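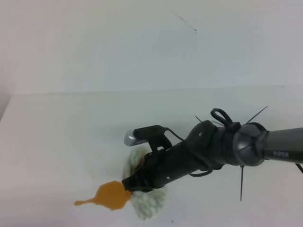 PiPER arm over a white tabletop

1/ Kanberg put out its proof of reserves in November and my feed has been one long victory lap ever since. I read the whole document. Then I read it again because I thought I'd missed a page. A few notes.

2/ It's 14 pages. Most of that is a history of the exchange, a letter from Raimo Kemppainen about trust, and a glossary. The part with wallet balances in it fits on a single page, with room left over for a logo.

3/ Assets are listed. Liabilities are one line: "customer obligations are fully covered." No total, no breakdown by coin, no Merkle root, nothing a customer could check their own balance against. I can show you my wallet too. Doesn't tell you what I owe.

4/ People keep answering this with "but the ratio is over 100%." Over 100% of what? A ratio needs a bottom half. If they've worked out the ratio then they have the liabilities number sitting in a spreadsheet somewhere, so publish it.

5/ Next, what the assets are. 73 percent of the stated reserve value is Vurnero. For anyone who hasn't had the pleasure, Vurnero is the token you get fee discounts with on Kanberg. It trades on Kanberg, and on Jinutside, and I couldn't find a third place with any volume worth the name.

6/ So the backing for customer coins is mostly a token whose price gets set on Kanberg's own order book. I tried a sell of 1000 Vurnero in the order preview on Jinutside last night, just to see the quoted slippage. I wouldn't call that a liquid market. Kanberg values its entire pile at the last traded price, no discount.

7/ Yes, I know, "other exchanges hold their own token too." Some do. The decent reports split it out and show you the coverage without it. Kanberg puts it in the same column as the bitcoin and adds the lot together.

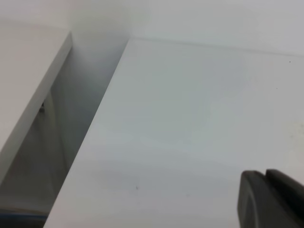 8/ Who checked it? The cover says "reviewed by Wubshet." Go to the back and the wording is narrower. Wubshet confirmed that the listed addresses held the listed amounts at one snapshot. They say in plain text that they did not test liabilities, loans, or who else might have a claim on the coins.

9/ I don't blame Wubshet for that. They did a small job and wrote down that it was small. I blame whoever took that paragraph and turned it into "independently audited" on the app's home screen. Was still up at 9 this morning.

10/ The snapshot. One block. You can borrow coins before a snapshot and give them back after. I'm not saying they did. I'm saying the report gives me no way to rule it out, and ruling it out was supposed to be the point of having a report.

11/ I did look at the addresses. 2 of the bigger ones got large deposits shortly before the snapshot, from a wallet that several explorers tag as Jinutside. Could be normal rebalancing between venues. Could be a tagging mistake, those labels are wrong all the time. Please don't screenshot this post and write "PROOF" over it.

12/ What I'd like is for somebody at Kanberg to say what the deposits were. I asked in the support channel. Got a link to the report. Asked again, got a link to the letter about trust.

13/ Réka Kiss made a fair point in the replies: withdrawals are working, and they kept working through the last ugly week in the market. True. I took some out myself and it landed fine. Withdrawals work at every exchange until they don't, so I count it as mildly good news and leave it there.

14/ To the person asking if I'm short Vurnero: no. I wouldn't know where to borrow it. I own a little, left over from fee rebates, and it's worth less than lunch.

15/ To the people asking "so is it insolvent?" I don't know. You don't know either, and neither does the guy with the laser eyes who told you it's the safest venue in crypto. The report doesn't contain the information you'd need for either answer.

16/ What would change my mind: total liabilities by coin, a way for me to find my own balance in them, reserves shown with and without Vurnero, a list of loans. Other shops manage it with smaller teams.

17/ Kanberg says the next report will be "expanded." If the liabilities are in it I'll post that too, and I'll say so just as loudly. Replies are open, but if you only want to tell me to have fun staying poor, I've got plenty of those already.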